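Residents & Local Government Help Board
Category: Councils, committees and legislation

Select committee report is out and recommends a free vote. What happens now, and can we still get anything in?

Posted by Lucinda Kasprzak
Thursday, 9:40 pm

I live in Tranthorpe and I have been following the street trading bill that went to a select committee of the regional assembly. For anyone outside the area, the bill would change who can sell goods from a folding table or a stall on a public sidewalk, and it would take licensing away from the towns and give it to one regional office. I sell small accessories at the Barrera market and at the Saturday street fairs, so it matters to me. I am not a lawyer and have never dealt with a committee before.

The committee asked for written submissions last year. I sent one, two pages, and got an automatic reply with the number 1779 on it. I never heard anything else. The report has now come out. I have read the summary and most of the main part, and I have several things I can't work out.

First, my submission is not in the list at the back. The list has names of people and groups and mine is missing. Does that mean they didn't read it, or that it was rejected?

Second, the report says the committee "makes no recommendation on Part Three" and that members of the assembly should be allowed a free vote on it. Part Three is the part I care about, the one on small traders. Why would a committee sit all that time and then make no recommendation? And is a free vote good or bad for people like me?

Third, there is a section at the end headed "Minority statement" signed by 2 members. It disagrees with the rest. Does it have any legal effect?

Fourth, is there any point in writing to anyone now, or is it finished?

The stock I would be selling under the new "small goods" category is the kind of thing people pick up while they wait for a bus, so a license priced for a food truck makes no sense for me. My submission was mainly about that. I asked for a lower fee band for tables under a certain size. The report mentions fee bands in one paragraph and then moves on.
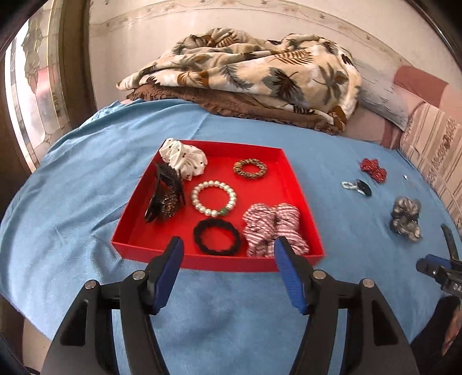 Hair accessories and a bracelet in a red tray.

My neighbor says the whole thing will be dropped before the end of the session and I should stop worrying about it. The woman at the Ginari advice desk said the opposite, that it would be through by October. I would like to hear from someone who has been through this or who knows the procedure.

Thank you.

3 replies

Janaka Mridha
Member, 1000 posts

I worked in a committee office for a good part of my career, in a different assembly but with standing orders very close to yours. I'll go through your points in order. Check anything important with the clerk's office, because small rules differ.

On the missing name. The list at the back of a report normally covers submissions that were formally accepted as evidence and published. A submission can be read and circulated to members without being accepted in that sense. Common causes are that it arrived after the closing date, that it was marked confidential, that it had no postal address on it, or that somebody in the office made a mistake with the list. You have a reference number, so email the clerk, quote 1779, and ask two things: was it circulated to members, and was it accepted as evidence. They should be able to answer both. If it was left off by mistake they can issue a correction to the report. I have seen that done many times and it is no trouble for anyone.

On the committee making no recommendation. This usually means the members could not agree. A committee works by majority, but chairs dislike sending up a report that passed by one vote, especially when the bill itself was supported by members from different parties. So the report sets out the arguments on each side and leaves the decision to the full assembly. It can look weak from outside. Often the evidence section is still useful, and members who were not on the committee will read that section when they decide.

A free vote means the parties don't instruct their members how to vote on that part. The whips stay out of it. Whether this is good for you depends on who your member is. With a whipped vote there is little reason to write to an individual member, as the decision has been made by the party. With a free vote each member has to make up his or her own mind, and a letter from a trader in the district can carry some weight.

One caution. A recommendation for a free vote is only a recommendation. The committee can't order it. The party leaders decide, and they may announce it late or change their minds. Look for a statement from the leader of government business before the second debate.

On the minority statement. It has no legal effect. It is printed so that the members who disagreed have their reasons on record. Read it carefully all the same. Those two members are the most likely to put forward amendments, and the wording of the statement will often turn up again in an amendment almost unchanged. If they said anything about fees or about table size, write to them first.

On whether it is finished. No. The usual order from here is:

The report is tabled. You say it is out, so this is done.
The assembly debates the report and votes to "take note" of it. Taking note commits them to nothing.
The bill goes to committee of the whole house, where it is taken clause by clause. Amendments are moved here.
Final reading and vote.
Regulations are made afterward by the responsible office.

Your fee question probably belongs to the last of these. Look at the bill itself and find the clause that says fees are to be "as prescribed" or "set by regulation". If that wording is there, the amounts won't be in the bill at all. They will be set later, and there is normally a separate consultation on the draft regulations, with a short closing date and very little publicity. Ask the clerk how to get on the notice list for it.

For the letter to your own member, keep it to one page. Say where you trade, what the fee is now, what you think it would be under the bill, and the exact clause you want changed. Suggest wording if you can. Don't attach the old submission, just give its number and say a copy is available.

Darragh Corrigan

don't waste your time. my brother in law wrote to three of them over the parking bylaw and got one printed card back. they have already decided and the free vote thing is so none of them gets blamed for it. sell as much as you can before it comes in

Adeel Hashmi
Member

I can't add much on procedure, Janaka has covered it, but I was on the other end of this in Rorkevar when we had our own version of the trading rules. I had a phone case table outside the station at the time.

We had the same split committee and the same free vote. The bill was not dropped and it was not rushed either. The debate on the report was put off twice and then everything after it happened in one week. Most traders missed the clause-by-clause stage because we were still waiting for a letter telling us about it, and no letter is sent. You have to watch the order paper yourself. Ours went up online the evening before each sitting, after six, and I would guess yours does too.

What worked for us was going to see the member in person at the district office. There were five of us. We took the market receipts and one sheet of paper with the fee on it. She had not understood that the single license fee would be charged per pitch and not per trader, so anyone who worked two markets would pay it twice. That was fixed by an amendment with four words in it. Check yours for the same thing, Lucinda, as you say you do the market and the street fairs. Look for "each location" or "each place of trade" in the licensing clause.

What we did not get was a lower band for small tables. It was left to the regulations, as Janaka says, and when the draft came out it had one fee for everybody. A few of us replied to that consultation and they added a reduced rate for people trading fewer than a set number of days a year. It was not what we had asked for but I would have qualified.

Also, keep your current town permit up to date even if you think it will be replaced. When our rules changed, people holding a valid permit on the start date were moved over automatically. People whose permits had lapsed had to apply as new traders and wait for an inspection. Check the back of the bill for a heading like "Transitional" or "Savings". It is dull to read but that is where it will say.

I disagree with Darragh. Our member did answer, though it took a phone call to get the appointment.

Comments on this thread

Lucinda Kasprzak
Thank you both for the long answers. I emailed the clerk this morning. They say my submission was circulated to members but not listed, as I had put only an email address on it. They offered to add it to a corrected list if I send my postal address, so I have done that. I found the fee clause and it does say "as prescribed". The licensing clause says "in respect of each place of trade", so Adeel, I think we have the same problem here.

Janaka Mridha
That is a good result from the clerk. On "each place of trade", check the definitions clause near the front before you write. Sometimes "place of trade" is defined as the whole of a town, and in that case two pitches in Tranthorpe would count as one. If it isn't defined, ask your member to have a definition put in.

Teresa Pawłowska
Does anyone know if this covers people who sell from their own front yard? I am two doors from the Barrera market and put a table out on market days – on my side of the wall.

Adeel Hashmi
Teresa, ours only covered public land and anything within a set distance of the sidewalk, and a lot of front yards came inside the distance. I would start a new thread for it with the wording of the clause.

Lucinda Kasprzak
Not defined anywhere that I can find. I have an appointment at the district office for two of us from the market and will post what they say.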